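Birkance drawstring bin liners, small size: review
Posted in May — by the household desk
4 min read
12 comments | 31 shares

The Birkance small liner is a black polyethylene bag sold in rolls for office and bathroom bins. It competes with the Starkis unscented, which costs less per bag and has no drawstring. I used both in the same flat over one winter, changing the study bin and the bathroom bin on the same schedule.

Fit is the first thing to check. The Birkance has a slightly wider mouth than the Starkis and folds over the rim of a small bin with enough overlap to stay put. On a bin with a rolled lip it grips well. On a straight-sided bin it slides down once the load passes half full, and the drawstring has to be pulled snug to hold it. The Starkis slides on both.

Film thickness isn't printed on either box. By feel the Birkance is heavier, and it stretches before it splits. Corners of packaging are the usual cause of failure in a paper bin. I had 2 punctures from the Birkance roll, both from cut plastic strapping, and more than that from the Starkis. Neither bag leaked at the base seal in the bathroom.

The roll is the weak point. Perforations are uneven, and every so often a bag tears a few centimetres below the line, which takes the drawstring channel with it. The cardboard dispenser is also too loose to hold the roll against a pull. I ended up keeping mine in a Vidmar drawer organiser, where it unwinds properly.

Colour is black only. A grey version is listed on the Stestport site but was out of stock each time I looked.
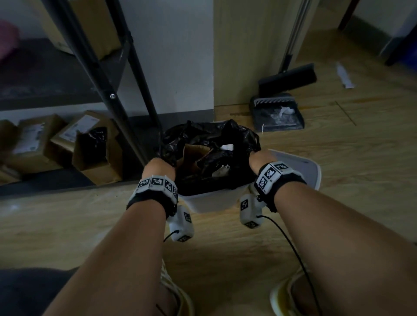 Can the liner be reused if the bin has held only dry paper and cardboard?

It will usually last a second round, provided the drawstring hasn't been knotted. Tip the contents into the recycling, check the base seal, and refit the bag with the string side facing the wall.

A roll of 80 is sensible for a household. The carton of 1000 is priced for offices and takes up most of a cupboard shelf. I'd buy the Birkance again for the study and keep the Starkis for the bathroom, where the load is light and the bag is changed before it fills.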